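Support > Kitchen > Plunus Countertop Dehydrator > Setting Up > Section 3: Your First Batch

By Lotte Verbeke
January
3 comments – 60 shares

3. Drying your first batch of fruit

By now your Plunus should be standing on its four feet with a hand's width of free space behind it, and you've run it empty as described in Section 2. If you skipped that part, do please go back, as the first run clears the factory smell and you don't want that in your apples!

Apples are what we suggest to start with. They're cheap, they're forgiving, and if a few slices come out too crisp you can crumble them over your oatmeal and no harm done.

1. Wash and core the apples. Peeling is up to you (I leave the skins on, my mother never would).

2. Slice them evenly, as thick as a pencil or a little less. Thin slices and thick slices on the same tray will finish hours apart.

3. Stir a good squeeze of lemon juice into a bowl of cold water and let the slices sit in it while you get the trays ready.

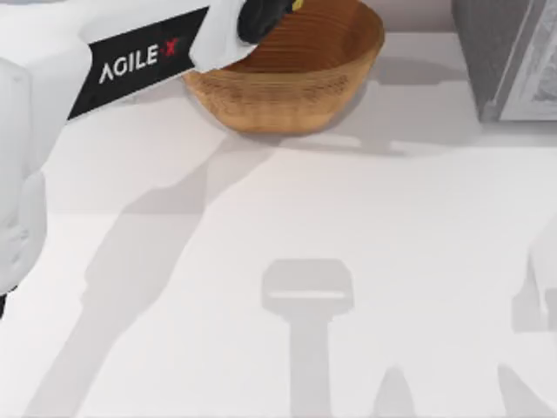

4. Drain the slices well and pat them with a clean towel. Lay them in a single layer, close together but not overlapping, and leave the center hole of each tray open.

5. Stack the trays, put the lid on, and turn the dial to the fruit setting. The green light comes on after a moment – if it doesn't, press the lid down until it clicks.

6. After 3 hours, swap the top and bottom trays. Check again every hour or so from then on.

CAUTION: The lid and the upper trays get hot. Use oven mitts, and keep the cord away from the edge of the counter where little hands can reach it.

Note: To test a slice, let it cool first and then bend it. It should feel leathery, with no moisture along the break when you tear it. Warm fruit always seems softer than it is.

Note: Damp weather slows everything down, sometimes by a good part of the afternoon, so don't worry if your neighbor's batch is done sooner than yours.

7. Switch off, unplug, and let everything cool completely before you fill your jars. Shake the jars once a day for the first week – if you see fogging on the glass, the fruit goes back in the dehydrator for another hour.

For replacement trays, ask for part 363.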